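Speaker notes - "The gripper that closed on nothing"
Talk for the automation evening, 33 slots in the room plan, Astham

12 shares | 4 comments

Start slowly. Wait until people sit. Do not read the title, they can read it.

Good evening. I work with robot arms at Grarkden, and I want to talk tonight about a fault that we had in October. It is not a big accident. No person was hurt. One cabinet door was broken and one finger pad was torn. But we needed a long time to understand it, and I think other teams can have the same fault and not see it.

First the task. We teach an arm to open the doors and drawers of a kitchen. We train in simulation, and after that we move the same program to the real arm in our hall. In simulation the arm opened the door almost every time. We ran 2000 attempts before we permitted the real arm to try. We were proud of this, I must say it.

(Pause. Ask who in the room uses simulation. Let them answer with hands.)

Now the fault. On the real arm, in the second hour of the test, the gripper moved to the door and closed its fingers. The handle was not between them. It was beside the left finger, maybe the width of a pencil away. The program believed that it had the handle, and it started the next step, which is to pull. While pulling, the side of the finger got caught behind the handle. The arm did not pull straight. It pulled with a turn, and the door has only one hinge direction, so the door lost.

The emergency stop worked. My colleague pressed it in good time. But I want you to notice that a person had to press it. The force limit of the arm should have stopped it before, and it did not. I will come back to this.

Next part: what we did wrong after the fault. Speak honestly here, do not make it nicer.

We blamed the camera. In the first week we calibrated the hand camera again, two times. We cleaned the lens. We changed the lamp over the cell. Then we ran the test again and it was fine for one full day, and we thought that we had repaired it. We wrote "camera, closed" in the fault log. The next morning the same thing happened on a drawer. This time we had the speed down, so nothing was broken.

So please, if a fault goes away and you don't know why, do not close it. Leave it open in the log, even if it looks ugly in the report.

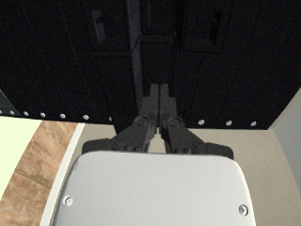 After that morning we went back to the simulation and played the old attempts one by one. This was boring work. We had saved the records of 1153 attempts, the rest had been deleted to make space on the disk. We looked at the moment when the fingers close, and we compared two values: how wide the fingers are open, and whether the program says "grasp OK".

And there we found it. The program said "grasp OK" when the fingers stopped moving. It did not check where they stopped. If you close on a handle, the fingers stop because the handle is there. If you close on nothing, the fingers also stop, because they reach the end of their travel. For the program both cases were the same.

(Show with your own two fingers. Close them on the pen, then close them without the pen. This helps people more than the diagram.)

You will ask how the simulation could give such good results. We asked it too. In the simulation the friction between the finger and the door was set too high. When the gripper missed the handle, the tips touched the door front and dragged it open a little by friction. After this the door was open enough, and the attempt was counted as a success. So the robot had learned something, but it was a trick that works only in our wrong physics. On a real painted door the fingers slide.

I find this the most important part of the talk. Our success rule asked only if the door was open at the end. It did not ask how it was opened.

Now the force limit. The limit was configured, but it was switched off during the closing of the gripper, because before we had many false stops there. Somebody set a waiting time of 600 milliseconds with no force check. I will not say who, it was a reasonable idea on that day. Later another part of the program was made faster, and the pull started inside this waiting time. So for a short moment the arm pulled with no limit. Two small changes, made some months apart, and each one was tested alone.

What we changed. Go through this quickly, people can write to me for the details.

The gripper now reports its width, and if the width is smaller than the thinnest handle, the grasp is a failure. The arm opens, goes back and tries again, two times at most. Then it stops and calls a person.

The force check is always on during a pull. We accept some false stops. The operators complained in the beginning, and they still complain a little.

In simulation we change the friction for every attempt, from very slippery to normal. The result went down a lot in the first days. It was not pleasant to show this curve to the customer, Tronent, but they took it well. They asked good questions about the old curve.

And for each batch we watch some of the successes, not only the failures. Before October we looked only at failures. I think this is a habit in many teams.

What is still open. We have a handle type, long and flat, where the width check is not enough, because the handle is nearly as thin as the closed gap. The Tesfamariam group uses a small touch sensor in the pad for such cases - we have ordered two and have not tested them yet. If somebody here has experience with touch sensors and dust, please talk to me at the break.

(If there is time: tell the story of the drawer that came out completely. If there is no time, skip it.)

Questions. Repeat every question into the microphone before the answer. If they ask for the cost of the damage, say that the door was cheap and the three weeks were not.

Thank you for listening, and thank you to Astham for the room.

12 shares | 4 comments | Leave a comment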